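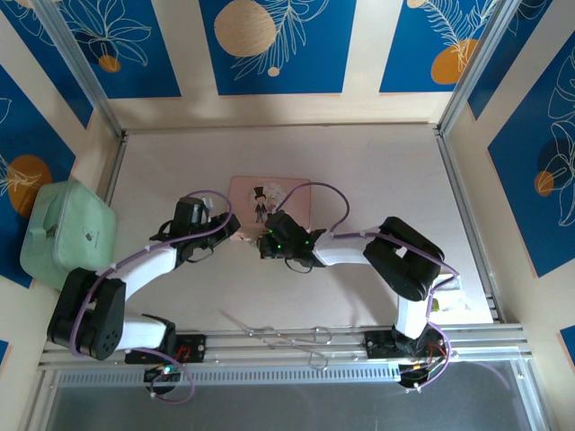

Getting from Hindley to Pevell without a car

The guidebook gives this trip one line, so these are my notes from March. The bus leaves Hindley from the stand behind the post office, not the main station. Tickets are sold on board, cash only. The driver would not break a large bill, and Reshma Mabaso, who was traveling with me, paid for both of us in coins.

The road follows the Chauke river for the first half and then climbs to 1000 meters. Sit on the left. The bus makes one stop, at the Cestmont junction, long enough to buy a coffee but not to drink it. There is a restroom on the far side of the parking lot – ask the driver before you go.

Past Cestmont the pavement is rough and reading is difficult. Phone signal drops out until the last descent, so download the map first.
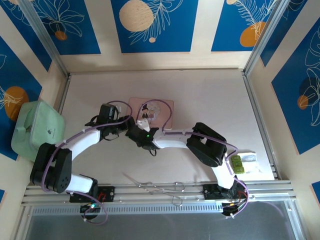

Where to stay and walk

We took room 13 at the guesthouse above the harbor. It was clean and plain, with a radiator that could not be turned down. Breakfast ends early.

The lighthouse path starts at the end of the seawall and has 384 steps, according to the sign at the bottom. It took us 47 minutes up, including one rest on the bench by the water tank. The handrail is missing on the upper section. The return bus leaves from the fish market, and the timetable posted there was a winter one, so check at the ticket window.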